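Home | Syllabus | Handouts | Labs | Contact

Handout 3: The Grip That Wasn't There
Posted 08/06/2024 by the course instructor, Wetberg Robotics Lab

OK, this is my favorite failure from the June runs, so bear with me! The Hiebert controller decides it's holding something when motor current passes a threshold. Ours was set at 60. Cable drag alone could push it past that, so the arm "held" thin air and happily went on to the release step. 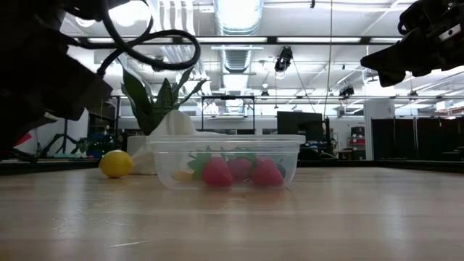

False grips are sneaky because the log looks perfect. Success flag, success flag, success flag. So check the log against the container: three strawberries in there, the lemon still out on the tabletop, and that's your ground truth (write it down before you reset anything). We had 3,000 cycles logged and I had to throw out 2,000 of them. Ouch.

The safety side matters more. An arm that thinks it's loaded moves slower, and people reach in. Don't. Hit the stop first, every time. 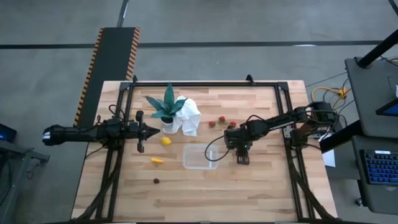

Fig. 2. Both arms over the table, container empty, fruit and plant on the wood.

For next time: read the Sturkow notes on finger width and bring one idea for a second grip check.

Comments (2)

vonitside_fan: Would finger position work as the second check?
> Yes, try it with the small items first!

lab_b: Our threshold is still 60, oops. Changing it now.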